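3.2 Collecting the demonstrations
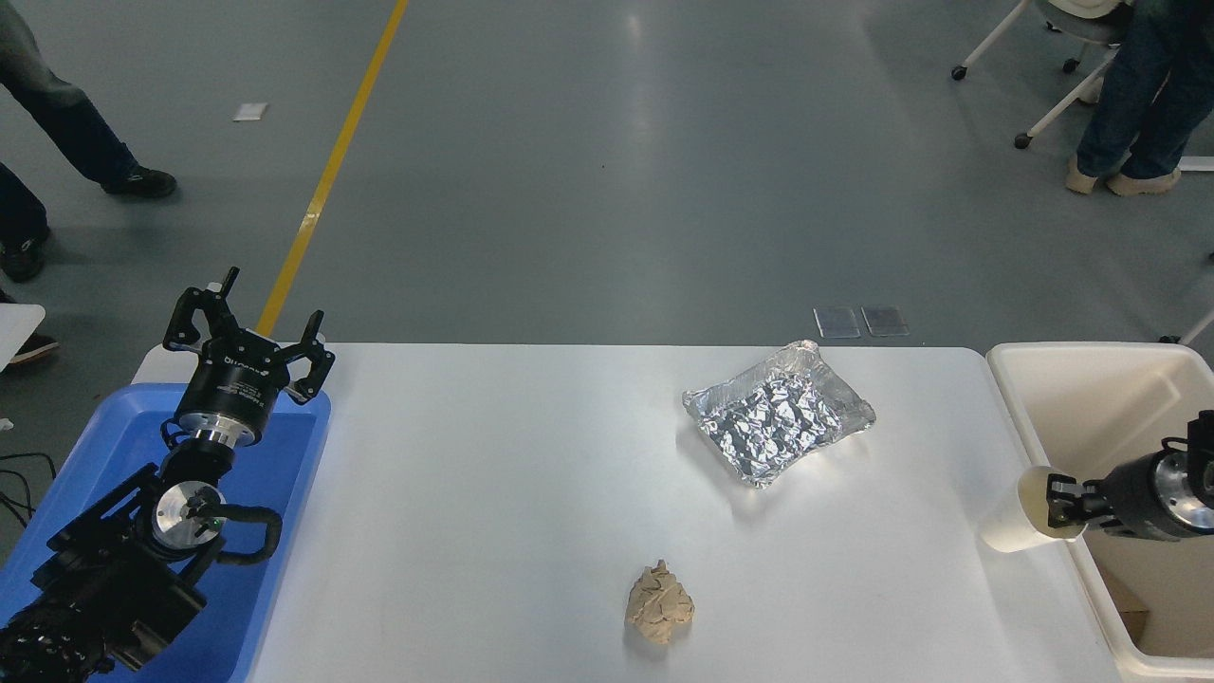
Figure 2. Clearing task, foil tray and cup.

One Julano operator remarked early on that soft items taught her more about pacing than any rigid one did, and we came to agree. Each session ran 30 minutes and gave us 20 usable episodes – a rate we were delighted with! Start positions were redrawn every 10 episodes. The Felholm split holds 46 sessions, failed grasps included, and those failures proved wonderfully useful in training (Section 4.1).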